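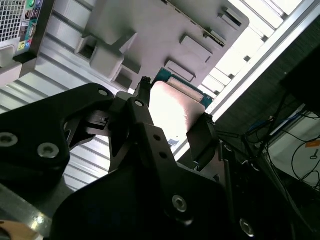

# Scoring a softball game by hand

You need a scorebook, a sharp pencil, a rubber and a seat behind home plate. At Hevthorpe we use the spiral-bound book with one page per team, but any book with a small diamond printed in each box will do.

## Before the first pitch

Get both line-ups from the coaches 15 minutes before the start. Write the batting order down the left side, with shirt number, surname and fielding position. Leave the spare line under each name blank for substitutes.

Positions go in as numbers:

| Number | Position |
|---|---|
| 1 | Pitcher |
| 2 | Catcher |
| 3 | First base |
| 4 | Second base |
| 5 | Third base |
| 6 | Shortstop |
| 7 | Left field |
| 8 | Centre field |
| 9 | Right field |

These are not shirt numbers. New scorers mix the two up more than anything else.

## Marking a plate appearance

1. Find the batter's row and the column for the inning.
2. Mark balls and strikes in the small squares as they happen.
3. If the batter reaches base, draw the line from home to that base and write how: 1B, 2B, 3B, HR, BB for a walk, HP for hit by pitch, E plus a position for an error.
4. If the batter is out, write the play and put the out number in a circle.

A ground ball to shortstop thrown to first is 6-3. A fly ball caught in centre is F8. A strikeout is K, and most scorers turn the K backwards if the batter didn't swing at the third strike.

## Moving the runners

When a runner advances, go back to that runner's own box and extend the line. Write the number of the batter who moved her along in the corner. For a stolen base write SB. Fill in the diamond when she scores.

Say Katona walks and Pálfi's sister doubles her home. Katona's box has BB, a full diamond and the sister's batting number. The sister's box has 2B, a line as far as second, and one run batted in.

## Ending the inning

Draw a slash across the bottom corner of the last batter's box. Total the runs and hits under the column and check the runs with the other scorer. Do this every inning. In the Irnwood game we left it until the end and spent the whole tea break looking for one run.

## Substitutes

Draw a vertical line in front of the box where the new player comes in, and write her name on the spare line with the inning beside it.

Send a copy of both pages to Erzsébet Katona on the evening of the game. Blank practice sheets are in the folder by the kit cupboard.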